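Flurkon (herbal preparation)

Flurkon is the trade name of a dried leaf and bark mixture sold as a tea, a tincture and a skin balm. It has been promoted for indigestion, intestinal worms, dandruff and tiredness. No controlled trial in people has been published for any of these uses, and the sellers' own leaflets disagree about what the mixture contains.

We use cookies to remember your settings and count visits. By continuing to browse you accept this. Accept | Manage cookies

Composition

The early leaflets list guava leaf, tamarind bark and dried ginger. Later ones drop the tamarind and add "forest root", a term with no fixed botanical meaning. The herbalist Taha Alaoui, who sold the tea from a shop in Padilla, maintained that the change was one of wording only. He never named the root.

Guava leaf contains tannins, which have a mild binding effect on the gut, and it has a long history of household use against loose stools. Ginger has been studied for nausea with fair results. Neither fact says much about Flurkon, as the packet gives no amounts for either plant. A sachet holds 8 grams of mixed material, of which any part might be ginger.

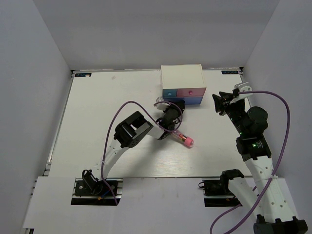 Claimed uses

The best-known claim is that the tea clears worms within a single course. It rests on a test in which bark extract was poured over worms in a dish. The worms stopped moving. Strong vinegar would probably have done the same, and the test did not include a plain water dish for comparison.

The claim about dandruff comes from the balm, which is mostly coconut oil. Oil softens flaking skin whether or not leaves have been steeped in it.

A brochure issued in May by the distributor, Teden, stated that 900 of 1,099 customers felt "lighter and more awake" after using the tea. The brochure does not say how the customers were chosen, what they were asked or how long they had been drinking it. People who had given up were apparently left out. The figure is still repeated on market stalls, sometimes rounded up to 100 per cent.

Preparation

Sellers advise steeping one sachet in a covered cup and drinking it before breakfast. The tincture is made by leaving the same mixture in spirit, and is taken by the spoonful. Older instructions call for boiling the bark until the water turns brown, a method that draws out far more tannin and leaves a bitter, drying taste. This taste is often offered as proof of strength.

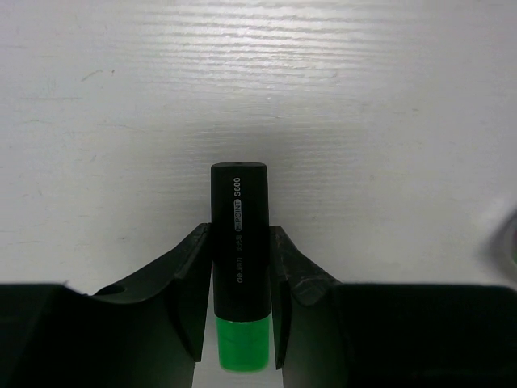
Page last changed: 2020-01-24

Safety

Little is known. Strong tannin drinks can upset the stomach and may reduce the amount of iron taken up from food. Ginger in large amounts may not suit people on blood-thinning medicine. The unnamed root makes any general statement about safety hard to support, and the word "natural" on the box does not help.

Suspected worm infection can be confirmed by a stool test and treated with cheap, well-tested tablets.

Name

The origin of the name is unclear. Alaoui gave it as a local word for the guava tree, but it does not appear in the usual plant lists for the area. A similar balm sold as Molar, for toothache, shares the box design and most of the wording.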